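Forum: Refinishing & Repair
Thread: table top looks streaky after oil, sand again or leave it??

stu_birkett
ok so I need a quick answer before I ruin this thing. Big wood top, came out of my aunt's place in Stombridge, had some kind of shiny yellow finish on it. Stripped it, sanded to 120, wiped on a coat of Fleltavine oil last night. Woke up and the grain is super stripey. Dark brown bands, then honey colored, then dark again. Jade (my wife) loves it. I think it looks like bacon. Do I sand back or keep going with coat 2?

dgarside
Keep going. One coat always looks uneven.

ebise_j
what wood is it? matters a lot. some of them just look like that and no amount of sanding is gonna change it

stu_birkett
no idea on the wood. Aunt said walnut but she also said the couch was leather, so

ryan.stockdale
Stopping at 120 is your problem. The scratches hold more oil and go dark. Take it to 180, then 220, wipe down with mineral spirits, THEN oil. I did a bar top last December and skipped that and had to redo the whole thing. 7 hours of my life.

dgarside
Disagree with Ryan. Going too fine closes the surface up and the oil just sits there getting sticky. 120 is a bit coarse, sure, but 150 is plenty for a table. If it's bands running with the grain it's the wood, if it's swirls it's the sander. Which is it Stuart?

stu_birkett
bands. all running long ways. no swirls that I can find, had a flashlight on it

dgarside
Then it's the wood. Leave it alone.

ryan.stockdale
I mean, you can also get tracks running with the grain if you hand sanded with a block. Just saying. Did you?

stu_birkett
...yeah for the last bit

ryan.stockdale
well there you go

ebise_j
ok but easy to check. wipe a patch with mineral spirits and look at it from the side, low light. scratches show up right away. real color doesn't change when you move your head around. do that before anybody buys more sandpaper

jade_b
Wife here. Please tell him to leave it. He has been looking at this table since 6am and there are dishes

stu_birkett
did the spirits thing. Couple faint scratches near one end, everywhere else is clean. So mostly wood I guess. The rim is a lot lighter than the flat part though, kind of a pale tan, and the corner is rounded so it's a pain to get the block around.

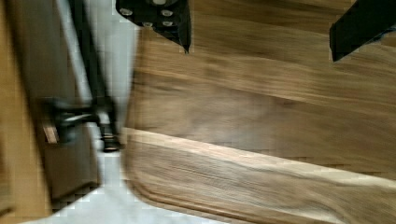 Anyway my question now is do I try to darken the rim to match or not. I have half a can of Gresetti stain in a medium brown. Jade says no. Also the oil can says wait 24 hrs between coats, does that matter or is it a lawyer thing

ebise_j
wait the 24. and dont put stain over oil, it won't take right. if you want the edge darker you'd have to sand the oil off there first

dgarside
Leave the rim light. Looks good against the bands, reads like it was done on purpose. I'd hit it lightly with 220 by hand, no block, just fold the paper and follow the curve. Then coat 2 over everything.

ryan.stockdale
I'd darken it. Light edge is going to show every greasy hand print, esp. with kids. But Ebise is right about the stain, get the oil off first or go with a tinted wax. Sarantis makes a brown one, never tried it on an edge tho

dgarside
Wax on a table edge is gone in a month.

ryan.stockdale
so you put more on. its wax

stu_birkett
ok decision. leaving the stripes, leaving the rim light, fixing the scratched end with 150 and then coat 2 tomorrow night. Ryan if it gets gross I'll try the wax

jade_b
thank you all

ebise_j
lay the oily rags out flat to dry, outside!! don't ball them up in the trash

stu_birkett
oh. going to go get those out of the trash, brb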